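Teaching by Showing: Handout 2
Hand guiding, remote control, and what ends up in the recording

Last time we finished with the joint log from the hand-guided wiping task, and a good number of you asked why the arm's path looked so wobbly when the motion had felt smooth. Keep that question in mind, as it comes back in the second half of this handout. Today we put the two main ways of showing a task side by side, then go through a basket-moving task in detail. It is one of my favorite tasks in the whole course. A basket is cheap, light, hard to break, and full of surprises!

1. Showing by hand

In hand guiding (you will also see the name kinesthetic teaching) the arm is put in a soft mode where it holds up its own weight, and you push it through the task. The joint angles are recorded as you go. What I love about this method is how quickly you feel the robot's limits. You try to reach around the back of something, the elbow locks up, and you know at once that the arm can't do it that way.

The trouble comes with the cameras. Your hands and forearms are in the pictures during the showing, and they won't be there when the robot works alone. One cure is to replay the recorded joint path with nobody touching the arm and record the camera views during the replay. It works nicely as long as everything starts in the same place. If the basket has been put back a finger's width to the left, the replay may close on air.

Friction is the other thing. You push at the wrist, the shoulder sticks a little, then gives. That stick-and-give is the wobble you saw in the wiping log. Your hand felt the average of it and the encoders felt all of it.

2. Showing by remote control

Here you stay clear of the robot and move a leader device, and the robot follows. In our lab the leader is the Brirkero, a small arm with the same joint layout as the follower, so there is very little to learn. Most people can pick up a block in their first session. Recording goes through Comura, which stores joint angles, gripper opening and every camera view on one clock.

The big gain is clean pictures: no human arms in view, and the robot is seen just as it will be seen later. The cost is touch. You can't feel the basket wall flex when the fingers close, and beginners squeeze far too hard. Watch the gripper opening on the Comura panel for your first few tries, then wean yourself off it.

A word about where you stand. If you look straight at the workspace while you drive the leader, you are using things the cameras may not show: a shadow on the table, the view around a corner, the sound of plastic touching wood. The policy gets none of that. So for at least part of each session, drive from the camera views only. It is slower and rather humbling, and your recordings will be much better for it.

3. The basket task

The job is to grip a basket by its wall, lift it, carry it to the marked square and set it down. It sounds like a beginner's exercise, but a pierced wall gives the camera plenty to chew on. Look at what a single view can contain.

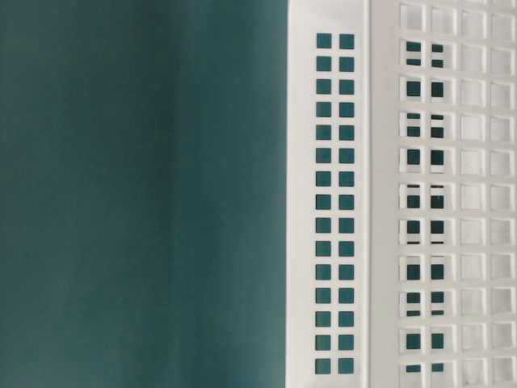
Figure 1. White plastic basket at close range, teal backdrop behind.

Start with the left part of the larger grid. The openings are dark, and thin white bars cross many of them. Those bars belong to the far wall. Farther right, the openings look white, again with the far side of the basket behind them. A person sorts near from far without effort, having handled baskets all their life. A network that has only color and edges to go on has to learn it from your recordings.

The view is also very close. Not much of the basket fits in, and no gripper shows. From this one view you can't say how far away the fingers are or whether they are lined up with anything. That is fine as part of a set, provided another camera covers what is missing. Before you record, step through the whole motion once and ask, for each stage, which camera shows the thing I am steering by? If the answer is "none of them," move a camera or change your approach path.

Repeating patterns deserve their own warning. One square hole looks much like the next one over. If you aim for "the third hole along" by eye, the policy has very little to tell it which hole you meant. Aim for something that stands out, such as a corner or the rim, and do it in every demonstration.

4. Good habits while recording

Move the basket between demonstrations. Turn it a bit, slide it a bit, and cover the area you care about evenly.

Pick one strategy and stick with it. If half of your showings grip the long side and half grip the short side, a simple policy may head for the middle, and there is nothing to grip there.

Pause briefly before closing the fingers, but don't park. Long pauses teach the robot to wait, and it can then wait forever.

Keep your recoveries. When you miss the wall, back off and come in again, leave that in. It shows the robot how to get out of trouble – and it will get into trouble! Throw out runs where you bumped the table or got lost.

Write down anything you change, including lights and backdrop. Last October's course set, Bendora, has 732 demonstrations, and the most useful file in it is the plain text log of what was moved and when.

5. Reading your own data

Open one of your runs in Comura and trim it to 2000 time steps or fewer. Plot the gripper opening against time and mark where the fingers close. Then look at every camera view at that moment, and at the moment just before it. Try to point out the near wall and the far wall in each. If you have to play the video back and forth to decide, make a note of it, for a policy fed with single images won't have that option.

Next, compare a hand-guided run with a Brirkero run of the same task. Plot the shoulder joint for both on the same axes. Where does the hand-guided curve stick? Where does the remote one overshoot?

6. For the lab

Work in pairs, one driving and one watching the camera views, and swap halfway. Hand in your two plots, one page of notes, and the change log. The deadline is 14th May. Book the arm early, as the Lei bench has only the one leader, and please return the follower to its rest pose before you switch off the motors.

Next handout: turning demonstrations into a policy, starting with plain behavior cloning and the ways its small errors pile up.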